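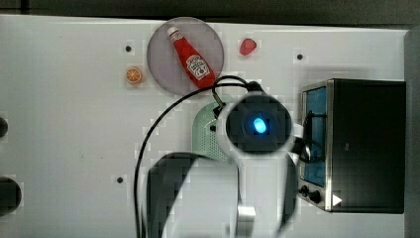 Gometti is hiring a test technician for arm safety, based at our Skivo site. In April an arm kept closing its gripper after the stop button was pressed. The fault log ran to 3257 entries and we still have no confirmed cause.

You will work 15 hours a week for 4 months - repeating pick tasks, triggering stops and writing up each failure.
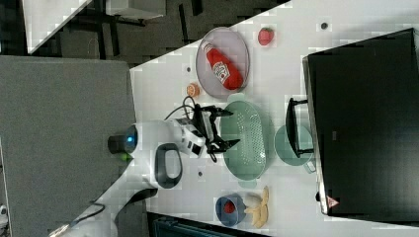 Cable snags are the other open fault. The black cable loops over the wrist close to the gripper, and you will check it before each run. You need 2 years of hands-on repair work. No degree required.

Apply by Nov 3, 2023 through the Gometti jobs page.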